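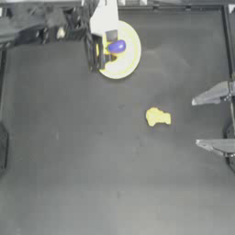

White plate, pale yellow rim, on the gray surface.

Kitchen & Table > Ceramics and Glazes > Yellow rim wearing through on everyday plates
14 replies - 188 views

kilnside_mo
I have a set of plates with a yellow band at the rim and a white center. After two years of daily use the band has gone dull on most of them, and on three it has a chalky feel when I drag a thumbnail across it. The white center is still glossy. Detergent is a powder, one tablespoon per load, normal cycle, heated dry on. Is this the color failing or the glaze over it? And is there any point in changing detergent now?

brackwater
Depends on whether the band is underglaze or overglaze. Underglaze color sits below the clear coat and can't be touched unless the clear coat goes first. Overglaze (enamel, decal, most cheap banding) is fired on top at a much lower temperature and has a softer glass in it. Alkaline detergent takes the soft glass first and leaves pigment standing up with nothing around it. That is your chalk.

Test: tilt the plate under a lamp and look at the reflection where yellow meets white. If the reflection breaks or steps at the line, it is overglaze. If it runs straight across, underglaze.

kilnside_mo
It steps. Very slightly, but it steps.

Lovely Tolentino
Then it is overglaze and the damage is permanent. Polishing will remove more of it.

I would also ask how old the pattern is. Yellow is one of the colors where older enamels used lead or cadmium, and a chalky band is the condition in which you stop eating off it until you know. Two years of use doesn't tell us when it was made.

brackwater
Rim only, though. Food contact is mostly the center.

Lovely Tolentino
People pick plates up by the rim and drink soup over it. "Mostly" is not a category I would use for lead. Swab kits are cheap. They are also only good for a positive result - a negative on a swab does not clear the plate, it means the swab didn't pick anything up at that spot. A lab leach test is the one that gives you a number.

dishpit_17
I ran a cafe with 200 plates from Wattimena, the banded line. We were down to 162 usable when we closed, and nearly all of the rest were chips. Band wear was visible but minor. Commercial machine, liquid detergent, two-minute cycle. So I don't buy that alkalinity alone does it. Our detergent was far stronger than anything sold for home use.

brackwater
Contact time. Your plates saw hot detergent for under two minutes. A home cycle can hold them in it for the better part of an hour. The attack rate goes up with temperature as well, but time is the big term.

dishpit_17
Ours went through the machine six or seven times a day. Add it up.

brackwater
Fair. Twelve minutes a day against maybe forty, then, at a higher pH. I would still expect more wear than you describe. Could be Wattimena fires the band in. I have not handled that line.

oxide_and_ash
They had two versions. The early one had an in-glaze band: color applied over the raw or fired glaze, then taken hot enough that it sinks in. No step at the line. The later one was a decal. Same pattern name on both, no way to tell from the backstamp that I ever found. I sold both for Kunonon when they had the shop and we got returns on only one of them.

dishpit_17
Ours had no step that I remember. I'd accept that.

kilnside_mo
Mine are Honness, bought in May from a closeout, so no idea on manufacture date. I wrote to them and got a reply saying "dishwasher safe" with no test standard named.

oxide_and_ash
"Dishwasher safe" without a standard means very little. Some makers test to a set number of cycles and publish it, some run a few loads in the office kitchen. Ask them which test method and how many cycles. If they can't answer, treat it as hand wash.

kilnside_mo
Asked. Will post if they answer. Meanwhile I have turned heated dry off and switched to half a tablespoon.

brackwater
Half a tablespoon is fine if your water is soft. In very soft water glass and enamel etch faster, so using less detergent is the correct direction. In hard water you will get film, and people mistake film for wear. Wipe one with white vinegar, rinse, dry. If the shine comes back it was film.

kilnside_mo
Did the vinegar on one of the dull ones. No change. Hivska swab on the three chalky ones also came back negative, for what that is worth after post four.

Lovely Tolentino
Not much. Send one to a lab.

Filed under: tableware, overglaze, dishwasher wear
Share (17)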